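Vainio is looking for people who like to eat lunch and talk about it. We are a small lunch café in Flutlow, and in June we will change our menu. Before this we wish to hear the opinion of people who live or work near to us.

## Call for tasters, June menu

We need 24 tasters. You do not need any experience with food testing. It is enough that you are at least 18 years old, that you can come to two lunches, and that you can fill in a short form in English or in Finnish.

Each lunch takes 69 minutes in our plan, but please keep a little more time free. You will get small portions of soups, breads and one warm dish, and after every portion you write down what you think of it. Please be strict with us. Last year the tasters were very kind about the beetroot soup, and then almost no customer ordered it.

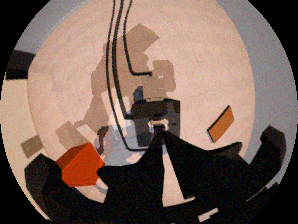 *A round table with a pinkish-beige top.*

The tasting is at Drarkgate 15, on the ground floor. There is one step at the street door, so tell us beforehand if you need the ramp.

**What you get:** both lunches free of charge, and a gift card for the café. We are sorry that we cannot pay travel costs.

**Allergies:** the dishes contain wheat, milk, celery and nuts. We can make a vegetarian set, but we have only one kitchen and therefore cannot promise food without traces of nuts. If your allergy is serious, please do not apply this time.

**How to apply:** write a few lines to Ilari Koskela, who plans the menu, or leave a note at the counter. Tell us your name, your phone number, what you usually eat for lunch and which things you never eat. If you call by telephone, ask for extension 424, best in the afternoon when the kitchen is calmer.

We choose the tasters so that the group has different ages and different tastes. Everybody who writes will get an answer, also those who are not chosen.

Applications are open until the end of May 2025.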